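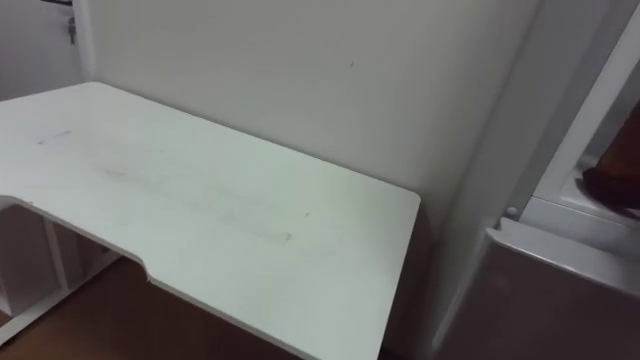 Surface Marking on White Laminate Desks in Shared Study Rooms

Project report, Furniture and Interiors module
Submitted 09/11/2022

1. Background

White laminate desks are common in student housing and small study rooms. They are cheap to replace, light in colour and simple to wipe down. They also show marks that a darker or grained top would hide. Residents at Clerton, the housing block used for this project, had reported that desk tops looked dirty soon after cleaning. The housing office asked whether the tops needed replacing or whether a change in cleaning would be enough.

The project had two aims. The first was to sort the marks found on the desk tops into types. The second was to compare cleaning methods on those types and recommend one for routine use.

2. Desks examined

The block has 89 desks of the same pattern. The top is white laminate with thin white edging and has a shallow curved cutout in the front edge. It is carried on a white shelving frame with open compartments and upright dividers. In most rooms the back edge stands close to the wall.

Of these desks, 32 were surveyed in July, when the rooms were between lets. The desks were taken from all floors. No desk was moved for the survey. Where the back edge could not be reached with a cloth, this was noted on the record sheet and the rear strip was left out of the test.

3. Types of mark

Marks were placed in one of 4 groups.

Scuffs: short dark lines, mostly straight. A scuff is material left on the surface by a harder or rubbery object. Laptop feet and bag buckles both produced similar lines on our sample board.

Smudges: wide, faint, greyish areas with no clear edge. These are often long and run across the top at an angle. They are hard to see from directly above under a ceiling light and much easier to see from a low position near the window.

Specks: small dark points. Some could be lifted with a fingernail. Others were chips in the surface layer, with dirt held in the chip.

Edge wear: dulling or lifting of the edging strip. We expected this to be worst at the front cutout, where forearms rest, but the corners were worse.

A desk could be entered under more than one group, and most were. Smudges were the most common type. Edge wear was the least common.

4. Cleaning tests

Three methods were tried: a damp microfibre cloth, the same cloth with Bruka neutral detergent, and a melamine sponge used with water only. Each method was applied with light hand pressure for the same number of strokes. The surface was dried with a paper towel and viewed from a low angle before and after.

The damp cloth removed loose dirt but tended to spread smudges. In several cases the smudge was longer after wiping than before it, and followed the direction of the stroke. We think a large share of the smudges recorded in the survey were made this way, by cleaning with too little water or with a cloth that was already dirty.

The detergent removed smudges on all test areas provided the surface was then rinsed and dried. Without the rinse a dull film was left. Scuffs were reduced but not removed.

The sponge removed scuffs fully. It also left a patch that was slightly less glossy than the surface around it, which could be seen on two of the test desks. Repeated use on the same area is likely to make this worse - we did not have time to test how quickly.

No method had any effect on chips.

5. Cost

The supplier, Prodenetti, quoted 2482 pounds for new tops for the surveyed desks, not including fitting. Detergent and cloths for a full year come to a small part of this sum. Replacement is only justified where the edging has lifted and water can reach the core.

6. Recommendations

Routine cleaning should use neutral detergent, a clean rinse cloth and a dry cloth, in that order. Sponges should be kept for single scuffs and used over the smallest possible area. Chips should be filled with white repair paste before the next let.

7. Limits of the work

Light differed between rooms and the low-angle check depends on it. A fixed lamp would have given more even results. Marks were judged by eye, and the line between a faint smudge and a clean surface was not always agreed between the two people recording. The rear strip of the desks standing against walls remains untested.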